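Reviews > Software > Home and Workshop

Home Reviews Guides Forum Contact

Furkholm Chore Simulator, reviewed by Ivan Stetsiuk

I bought this program because I wanted to know if a machine can already do the small jobs in my shop, such as sorting parts and clearing the bench. The license costs 60 dollars, and you need no real arm.

The view from behind the gripper is the one I used most. It is good for judging the distance between the two fingers.

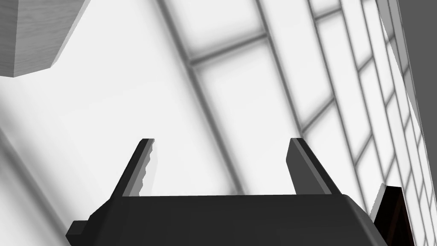
Gripper view in the simulator, fingers open.

I gave the arm 10 attempts at each chore. Picking up a plain block went well, 9 times from 10. Folding a towel was a different story, and I stopped after an evening of it. My neighbor Akua Ackah asked if it could load her dishwasher. I had to say no.

The graphics are modest. Edges of the fingers look like a saw in places, and the background is blurred. For practice this did not disturb me, but for this price I expected smoother lines.

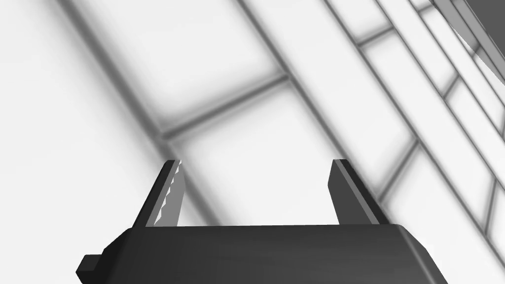
Both fingers apart, with the pale grid behind them.

The manual is short and it explains the speed settings badly. Support answered me in November, after two letters.

For simple lifting I can recommend it. For laundry and dishes I will continue with my own hands, and I will try again with the next version.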